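Home | Guides | Translators' Desk | Forum | Contact

Search this site
Search
Advanced search

Preparing a sample translation for a publisher

Kavitha Raju
Tuesday, August 16, 2022

Most publishers who consider translated fiction ask for a sample before they read anything else. The steps below assume prose. Verse needs a different layout and is covered in a separate guide.

1. Check who holds the rights. Write to the original publisher and ask whether English rights are free. Keep the reply.

2. Choose the passage. The opening chapter is the usual choice. If it is very short, carry on into the next one – do not join extracts from different parts of the book.

3. Make a rough draft straight through. Mark doubtful words with a slash and move on. Aim for around 600 words a day.

4. Build a name list. Enter every person, place and form of address in two columns, source and English. In my sample from Tudari the list ran to 44 entries, and the village of Koter had been spelt two ways by the author. Settle such points before revising.

5. Revise against the source, line by line. Look for dropped clauses and changed tenses. Then put the source away and revise the English alone.

6. Read it aloud. Dialogue that cannot be spoken in one breath usually needs cutting.
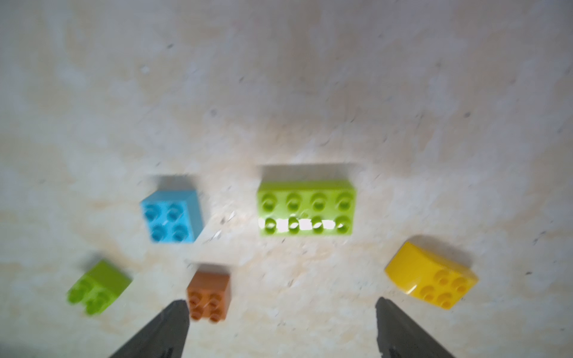 7. Write the synopsis. Use the present tense and give the ending. A further note of 100 words should cover the author and any prizes.

8. Set out the pages. Use double spacing, numbered pages, and the title and both names in the header. Footnotes should be removed at this stage.

Satish Subramaniam adds that Varma and Brasa both want the source text attached as a separate file, with matching page breaks.

Print this page | E-mail this page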